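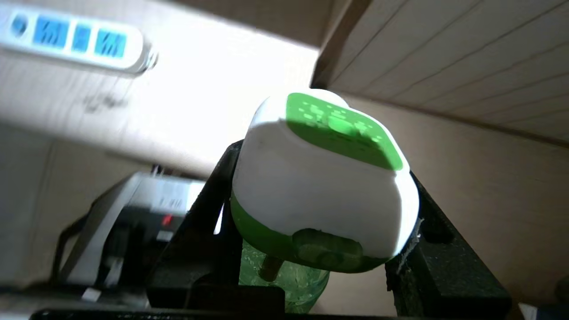 Assets under advice

Assets under advice (AUA) is the total value of client money on which a financial advice firm gives recommendations without having the power to trade. It is distinct from assets under management, where the firm may buy and sell at its own discretion. The two totals are often reported side by side, and a client holding both kinds of account is counted once in each.

Calculation

The total is taken at closing prices on a stated date. Cash held inside an advised account is included. Loans secured on the account are normally deducted, although practice varies between firms. Flaro, an advice network based in Plundbridge, reported AUA of £570 million across 34 member offices as at July 19, 2020; the gross figure before loans was £750 million.

Joint accounts are recorded under the first named holder. Pension plans already in payment are included only where a review agreement is in force.
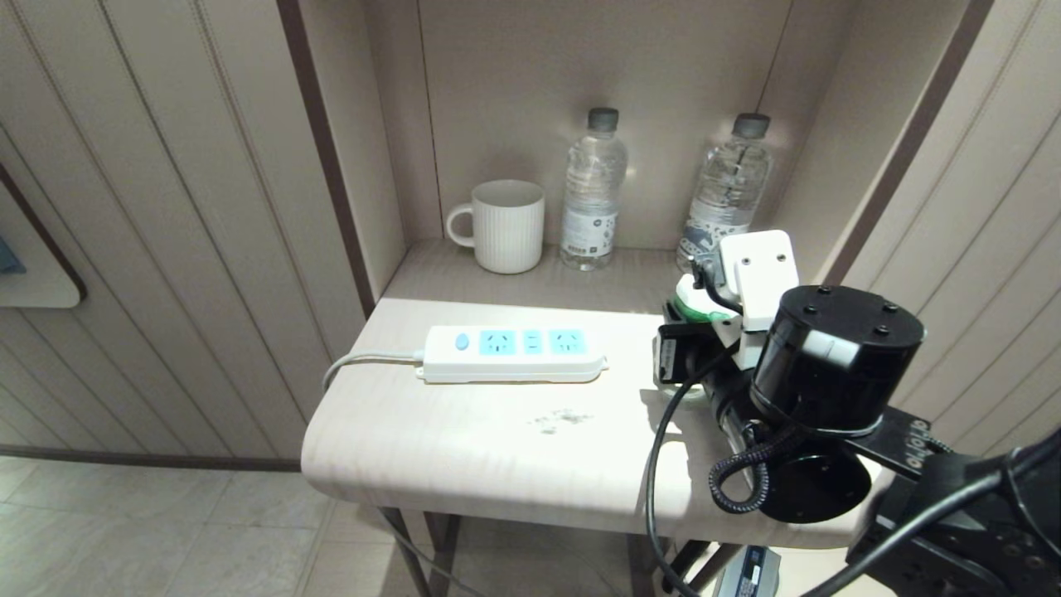

Exclusions differ from one firm to the next, but most leave out the main home and personal goods. Valuables such as paintings may be noted in the client file — usually for estate planning — without being added to the total. Ordinary household items are not noted at all: a ribbed white mug, bottles of water or a white power strip with a round light-blue switch would have no line in the schedule. Business premises are treated as advised only if held within a pension.

Use in fee setting

Ongoing charges are commonly set as a percentage of AUA, with lower rates on higher bands. Wuisan, a smaller firm, replaced its bands with a fixed monthly fee of £61 per household. Urnon keeps a banded scale and revalues each account every August.

See also: assets under management; discretionary mandate; platform charge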